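Ticket 300: worktop sockets keep tripping
Raised by: Marites Mercado
Status: open, sulking
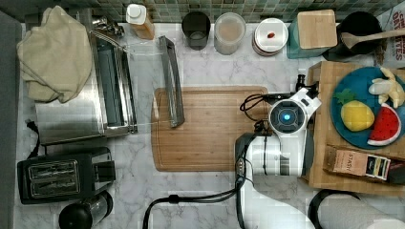

Power to the kitchen worktop goes off at breakfast, usually before 8 am and always before my toast.

Tried so far:
- Reset the breaker. Lasted 4 minutes.
- Ran the toaster by itself. Fine.
- Ran the toaster oven by itself. Also fine, and rather smug.
- Ran both. Darkness.
- Swapped the old Rodex extension lead for a Tredetti. Darkness, but with a nicer switch.

Reply from Cosgrove maintenance: "Please avoid using both together." Noted - I shall eat in shifts.

Next step: electrician to check the circuit in February. Cold bread until then.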